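Hand-Held Gripper Recording in Lived-In Rooms: Frequently Asked Questions

This page answers the questions most often put to the Semwal practice desk by people who record with the hand-held gripper in homes, student rooms and shared accommodation. It should be read together with the Semwal Code of Practice for Domestic Recording. Where this page and the Code differ, the Code applies.

Scope and status

Who has to follow the Code?

Everyone who records under a Semwal agreement, whether employed by Semwal, engaged through Kurard or working at a partner site. The Code also covers people who prepare a room, check recordings or handle the files afterwards.

Is the Code a safety standard?

It is a code of good practice. It sets out what Semwal expects of its recorders and what a resident may expect in return. It does not replace the law on health and safety, data protection or tenancy, and following it is not proof that those laws have been met. Sites with their own rules should apply whichever rule is the stricter.

Does it apply to powered arms?

Only in part. Sections on consent, household objects and file handling apply to all recording. Fixed or mobile arms working under their own power need a separate risk assessment, which must be signed by the site lead before any equipment is brought into the building. Enquiries about powered equipment should be sent to Remo Stöckli.

Before recording

What consent is needed?

Written consent from every adult who lives in the room or who has regular use of it. In shared accommodation, consent for a bedroom does not extend to the kitchen, the corridor or a neighbour's shelf. The form must name the rooms and surfaces to be used. Consent given by telephone is not accepted, even where a signed form is to follow.

May a resident withdraw consent later?

A resident may withdraw at any time before the files are released, without giving a reason. Once notice has been received, the files are to be locked the same working day and removed within 27 days. The recorder should not contact the resident to discuss the decision.

Should the desk be cleared first?

No. The Code asks for rooms as they are ordinarily kept. Recorders must not tidy, restyle or bring in objects to make a surface look fuller or emptier. A desk in daily use will commonly carry cups, cables, chargers and ornaments, and the task should be planned around them. The only things that must be moved are those listed in the next answer.

What must be removed or covered?

Anything showing a person's name and address, bank details, medical information or passwords, including letters, parcels, prescription labels and notes fixed to a wall. Photographs of people who have not given consent must be covered or turned. Medicines, blades and open flames must be out of reach of the task area. The resident should be the one to move personal items. If the resident prefers the recorder to do so, this must be noted on the room sheet.

Books and folders on shelves may stay where they are, provided that no private detail can be read on them. It should be remembered that a wide-angle camera takes in much more than the object being handled. Shelving above a desk is nearly always within view.

Handling household objects

How should a bottle be gripped?

A bottle should be approached upright, with one finger on each side, and closed upon evenly. The pads should meet the body of the bottle and not the cap. The fingers should be brought in at such an angle that neighbouring objects are not pushed, and the grip should be settled before any lift is made.

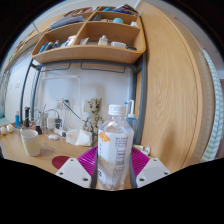

Clear plastic bottle held upright between the finger pads, with a figurine and a second bottle close behind.

Where objects stand close behind the one being handled, the recorder should lift straight up before moving sideways. Dragging an object across the desk is allowed only when the task sheet calls for it.

Are liquids permitted?

Closed containers may be used whether or not they hold liquid. The cap must be checked by hand before the first grip of the session. Open cups may remain on the surface, but they may not be gripped unless the task sheet is marked for open liquids and an absorbent cloth is within reach. Hot drinks are not permitted on the surface at any time during a session.

What about power strips and cables?

Power strips, adapters and plugs may remain in use. They are not task objects. The gripper must not be used to pull a plug, press a switch on a strip or move a live cable, and open liquids must not be carried over them. If the only practical route between two points passes above a power strip, the recorder should choose another pair of points or ask the resident to unplug the strip and move it.

Damaged sockets or cables must be reported to the resident in writing. The session stops until the resident has dealt with the matter or the recorder has moved to a different surface.

May fragile or sentimental items be handled?

Not unless the resident has named the item on the consent form. Ornaments and figurines are treated as sentimental by default. They may appear in a recording as part of the background. If one is knocked, the session must be paused and the resident told at once, whether or not any mark can be found.

Is it acceptable to use branded products?

Yes. Labels need not be removed or covered. Recorders should not turn a label towards the camera on purpose, nor choose one product over another for its appearance.

During a session

How long may a session last?

No recorder should work for longer than 40 minutes without a break of at least ten minutes away from the gripper. The wrist and thumb tire sooner than most new recorders expect, and tired hands produce both poor recordings and dropped objects. Site leads are asked to enforce breaks even where a recorder wishes to continue.

Should failed attempts be deleted?

They should be kept. A slip, a missed grip or a toppled bottle is to be marked on the session log with the code for an incomplete task. Deleting failed attempts gives a false account of the work and is treated as a breach of the Code. The exception is a recording that has captured a person who has not consented, which must be reported and locked.

How should objects be placed between attempts?

The recorder should vary position and direction within the area given on the task sheet. Where a coaster or mat is part of the task, it should lie flat. It need not return to exactly the same spot.

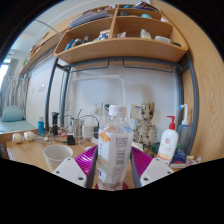

How often should the finger pads be checked?

Pads should be looked over before each session and again after any drop or spill. A pad that has split, hardened or come away from its mount must be replaced before work goes on. Both pads are to be changed together, as a worn pad paired with a new one will hold unevenly.

May the resident stay in the room?

The resident is welcome to stay and may ask for the work to stop at any point. Residents who remain should be told which parts of the room are within view. Children under 16 and pets must be kept out of the room while the camera is running.

Can sessions be held at weekends?

Sessions may be held on a Saturday where the resident has asked for it and the site lead is reachable by telephone. Work must finish by 6 p.m. in buildings with shared walls.

Records and files

What has to be written down?

The room sheet, the session log and the incident sheet, if one was needed. Each recording is tied to the log by its session number and not by the resident's name. The room sheet is Form 397. Older versions of the form may be used up until the end of September, after which they will be returned.

Where are files kept?

Files are moved to the Vanov store at the end of each working day and wiped from the recording device once the transfer has been checked. They must not be kept on personal computers, sent by e-mail or placed in shared folders. A device that cannot be cleared the same day must be locked away at the site and the site lead informed.

Who checks the recordings?

Each session is reviewed by a person who was not present at it. The reviewer looks for private details, for people who have not consented and for departures from the task sheet. Reviewers may reject a recording on any of these grounds, and their decision stands unless it is appealed in writing within 7 days. Appeals are heard by Gertraud Holzer.

Complaints, damage and changes to the Code

What happens if something is broken?

The recorder completes an incident sheet before leaving the building and gives the resident a copy. Semwal will repair or replace the item at its own cost. Recorders are not to offer payment themselves and will not be charged for accidental damage.

How can a resident complain?

By writing to Bronwyn Bolger at the practice desk, or by telephoning the desk on extension 2642. Complaints are acknowledged in writing and are not passed to the recorder concerned until the resident has agreed to this.

How are changes to the Code proposed?

Any recorder, reviewer or resident may propose a change using the form at the back of the printed Code. Proposals are read by Marlies Frei and Ifor Mostyn, who may ask for a trial at the Divitz site before a change is adopted. Changes take effect when the revised text is published, and recorders under an existing agreement are notified by letter.

Is a printed copy available?

Printed copies are held at every site and may be requested from the practice desk free of charge. A large-print version is also kept. Residents should be offered a copy when the consent form is signed.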